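Home | Storage | Moving | Wraps & Fillers | Clearance | Contact

Merrick Mover's Carton, Small

Item 61. Sold flat, in bundles of 13.

We stock this carton because people ask for it, and because it's better than the one we carried before. I would not go as far as the maker does. Merrick calls it "the last box you'll ever buy." It's cardboard. If you move twice and keep it in a damp garage in between, you'll be buying another one.

What it does well: the bottom flaps meet properly, the board doesn't split along the folds the first time you bend it, and the size is right for books, tools and canned food. Aroha Nepia loaded one with hardbacks at our Gallham counter and carried it to her car without the base sagging. I wouldn't call that a test, but it's more than the maker offered us.

What I don't believe: the "up to 900 pounds stacking strength" printed on the sales sheet. Stacking figures like that come from an empty box under a flat plate in a dry room. Your box will be half full, a bit crooked, and sitting in a van. Keep the heavy ones at the bottom and don't go higher than your own chest.

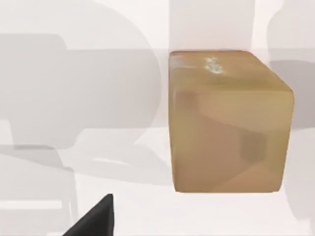 Tan cube, with a small pale patch on top.

The sheet also says no tape is needed. Use tape. Run one strip down the center seam and one across each end, on the bottom at least. The store brand is fine. The Kondusex reinforced tape costs twice as much and I haven't seen it hold any better on plain board, though it does tear more neatly.

Don't use this size for anything tall or with handles. Cups, trophies, lamps and pitchers want the deep carton and plenty of paper stuffed inside as well as around them.

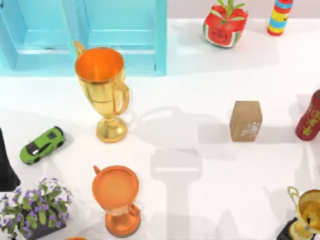

Wrap each handle on its own first, then the whole piece. Bubble wrap alone leaves the stem of a cup with nothing to rest on, whatever the "one layer protects" label claims.

Returns: unopened bundles only, with the receipt. Orders over 200 cartons go through Nikau Faulkner at the Broltberg warehouse, who will quote you a price. It won't be dramatically lower, so don't order extra just to get it.

Related items
Merrick Deep Carton
Kondusex Reinforced Tape
Plain Packing Paper, Bundle
Flat Book Mailer
Marker Pens, Black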